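Mollevbridge Robotics Club: Threading the Cable, Station 2

Iron the blue cloth first. You won't, but it has been written down now and the club's conscience is clear.

Square the aluminium frame to the table and check the corner brackets with a hex key. Feed one end of the cable into the fixed gripper on the left and close it before letting go. Then bring the arm in from the right, slowly, and take hold of the cable further along. Keep the jaws above the lower left part of the frame, near the white clip.

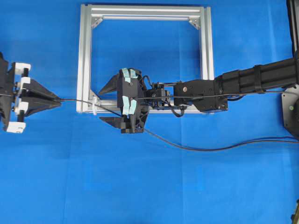 Cable held at both ends of the run, fixed gripper on the left, arm on the right.

Set the arm speed to 30 for your first go. Teams who start at 100 learn a good deal about cable and very little about threading.

Watch the slack under the gripper. If the long cable snags on the base, stop, back off and lay it out again by hand. Shouting at it was tried in October.

Save each run under your team name (Jandov or Ceklow, spelt correctly please) and leave the grippers open when you pack up on Tuesday.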